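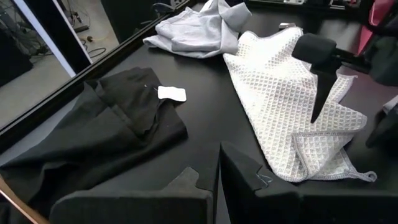 De : Firdevs Güneş
À : liste manipulation-textile
Date : 30 juin 2026
Objet : Re: Quelqu'un a essayé le kit Clustdale ?

Bonjour à toutes et à tous,

Je réponds à la question de Vikska, recopiée plus bas pour ceux qui auraient vidé leur boîte entre-temps. Nous avons le kit bimanuel Clustdale à l'atelier depuis avril et j'ai désormais assez de griefs pour en faire un message correct.

Vikska a écrit :
> Nous hésitons entre le kit Clustdale et l'offre de location de Genness
> pour du tri et du pliage de linge (petites séries, beaucoup de noir,
> hélas). La brochure promet une « prise en main immédiate ». Quelqu'un
> peut-il traduire ? Je cherche surtout des avis sur les doigts, les
> caméras de poignet et le support. Le prix, je l'ai, merci, j'en dors mal.

La traduction, donc : « immédiate » veut dire une journée et demie, dont une bonne part à chercher pourquoi le bras droit ne répondait pas. La notice imprimée parle d'un connecteur qui a changé de place sur la version livrée. La version en ligne est juste, il suffit de savoir qu'elle existe.

Les doigts. Ceux d'origine sont larges et plutôt bons pour tenir, moins pour attraper. Sur une serviette nid d'abeille, rien à redire : le relief accroche, l'ourlet se voit, on pose un doigt au milieu pour bloquer et on va chercher le coin avec l'autre main. C'est d'ailleurs le linge de la vidéo commerciale, on se demande bien pourquoi. Sur un jersey fin, on pince une fois sur deux la couche du dessous avec celle du dessus. Nous avons monté les embouts étroits de Kerr, qui se vissent sans adaptateur. C'est mieux. Ils s'usent vite, en revanche, et Kerr les vend par paires, y compris quand un seul est mort.

Les caméras de poignet. L'image est nette et le champ large, si large que les doigts en occupent tout le bas et que l'on profite aussi du sol, des câbles et de tout ce qu'on n'a pas rangé au bout de la table. Prévoyez un masque logiciel, ou du rangement. Nous avons choisi le masque.

Pour ton linge noir, Vikska : notre table est noire et mate, parce que les reflets rendaient la segmentation folle. Excellente idée jusqu'au premier vêtement noir. Posé dessus, replié, il ne reste guère que les plis et les coutures pour s'y retrouver, et parfois une étiquette blanche, que le modèle adore et autour de laquelle il a tendance à bâtir toute sa vision du monde. Le gris clair passe bien, le blanc aussi. Si vous traitez surtout du foncé, prenez un plateau clair dès le départ – le kit n'en propose pas, mais une plaque découpée en magasin de bricolage fait l'affaire.

Quelques chiffres, avec les réserves d'usage. Sur 597 essais de pliage avec les embouts Kerr, tous tissus confondus, 31 se sont terminés par un arrêt d'urgence, presque toujours parce que les deux bras voulaient le même coin. L'anticollision fournie existe, mais elle est désactivée par défaut (page 40 de la notice, en petit). Activez-la. Elle ralentit tout et c'est très bien.

Le support répond en deux jours, poliment, et demande chaque fois les journaux complets, même pour une question de visserie. L'extension de garantie est à 2,000 euros chez notre revendeur (la virgule est de lui, j'ai fait préciser). Nous ne l'avons pas prise. Je vous dirai à l'automne si c'était malin.

Je n'ai pas essayé l'offre Genness et ne peux donc pas comparer. Si quelqu'un a signé chez eux, je veux bien savoir qui paie les doigts cassés, leur contrat type est d'une grande pudeur là-dessus.

Vikska, si tu veux voir le kit tourner avant de te décider, écris-moi hors liste. Apporte du noir.

Bien à vous,
Firdevs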